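Most arguments about robot software are arguments about models. Which network, how many parameters, how much data. I want to argue for something duller, the layer that keeps several cameras and two arms on the same clock, because that is where I have seen the most weeks lost.

At Horkthorpe we run two arms at one table. The policy is trained elsewhere and handed to us as a file. Our job is everything around it, and most of that is a tool called Tultel, which records every stream, stamps it and plays it back.

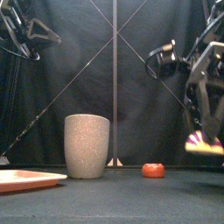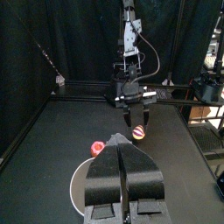
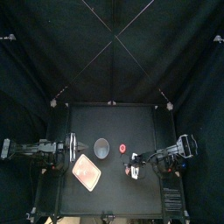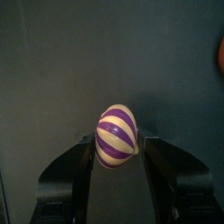
Tultel began as a logger and should have been designed as a clock. In the first version each camera wrote its own time when the driver handed over the image, and the arms wrote theirs when the controller answered. Replay looked fine at normal speed. Slowed down, the wrist view and the table view disagreed about when a grip had closed. With a striped piece between two black fingers, as in the last picture, a late stamp pairs a held object with joint readings from before the fingers met it. The policy learns from that pair anyway. It has no way to know it is wrong.

We went through 822 recordings and found that 806 could be repaired by shifting one stream against another. The rest had gaps and were thrown out. The repair took three of us most of May. No change to the model in that period helped as much.

The usual reply is that a large enough model will learn around bad timing. It may, if the delay is constant. Ours moved with the load on the machine, and a planner called Inow made it worse by taking the processor whenever both arms needed a path at once. We now run Inow on a separate computer and stamp images at the shutter.

I would also like to see timing reported. Papers list learning rates to four decimals and leave out how far apart their cameras were. A group using our setup through the Taşdemir project asked for that number before they asked for anything else, and I think they had it right. It costs one line in a table. If a lab can't fill in the line, its readers should know that before they try to copy the result.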